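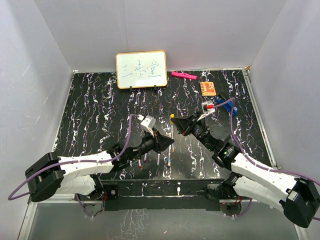 Two-arm cell, marker task.

Print this page
E-mail this page

Nesdale control software group -- minutes, Friday, 9:30 a.m.

Chair: Arne Wiegand. Notes of the last meeting were accepted with one fix: the planner branch is named Vogler, and the earlier notes had it as the release name.

1. Control loop
The Jameck driver now timestamps both arms from the same clock. The log from the overnight run holds 1154 cycles, and 94 of them missed the deadline. Most of the misses fall where the camera stream restarts. Arne wants the restart moved out of the control thread before anything else is changed. Agreed.

2. Perception
The marker detector does well on colored ends and badly on white barrels, which it sometimes splits in two where a pale vein in the tabletop runs alongside. Caps are a separate class as of this week. When a marker lies partly under a gripper, the detector drops it and picks it up again with a new ID, and the planner then treats it as a new object. Tracking will hold an ID for 20 frames before letting go. The whiteboard at the back is masked out for now.
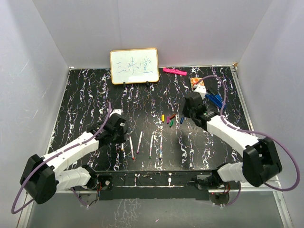
Cap matching was discussed at some length. Matching by color alone confuses magenta and red when the exposure drifts. It was proposed to lock exposure at startup -- no objections. The pink and orange items near the back stay in as distractors and should not be labeled.

3. Planning
Vogler still plans the arms one after the other. Joint planning is written but fails on 116 of the stored start poses, nearly all with both grippers close together near the middle of the table. The minimum gap is a fixed value in the config file and will become a parameter. Cable loops are not in the collision model. Left open until February.

4. Tooling
Broron replay viewer: the left and right camera labels were swapped in the last build. Fixed, not yet merged. Request to show planned and measured paths together was accepted, low priority.

Actions
Camera restart out of control thread -- Arne
ID hold and exposure lock -- perception
Gap parameter, rerun failed poses -- planning
Merge viewer fix -- tooling

Meeting closed 10:40 a.m.

Print this page
E-mail this page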